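Home | News | Projects | People | Contact
Search this site Go

Box transfer demonstrations: first set complete 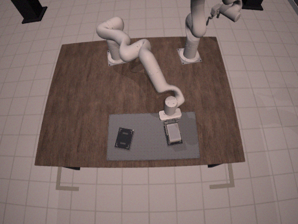
Agnese Rozīte

The Sundholm group has finished its first set of remote-control demonstrations for the two-tray transfer task. The set holds 911 episodes, all recorded in the Cetgate simulator. In each one the operator moves a pale rectangular box from one black tray to the other across a grey mat.

Only one arm works in this version of the task. The second stays mounted and raised, and its joint values are logged with the rest so that the files keep the same layout when two-handed tasks are added.

Tray angles are changed slightly at every reset. Līga Krūmiņa asked for this in July, after an early policy learned a fixed drop point and missed any tray that had been turned. Operators now have to line up the wrist before lowering the gripper, and that correction is the part of the motion we most want in the data.

Five operators took part. Ah-rin Oh wrote the control mapping, which scales hand motion down near the mat. Episodes with a dropped box were kept and tagged. Those in which the gripper hit a tray rim hard enough to trip the contact limit were removed.

Two items remain open. The wrist camera view loses the far edge of the box during approach, and the gripper closing speed is still set by hand. Ieva Šimkus is working on the second.

Requests for access go to Reet Priedītis. The next operator session is Tuesday in the Kütt room.

Share 5 Comments 0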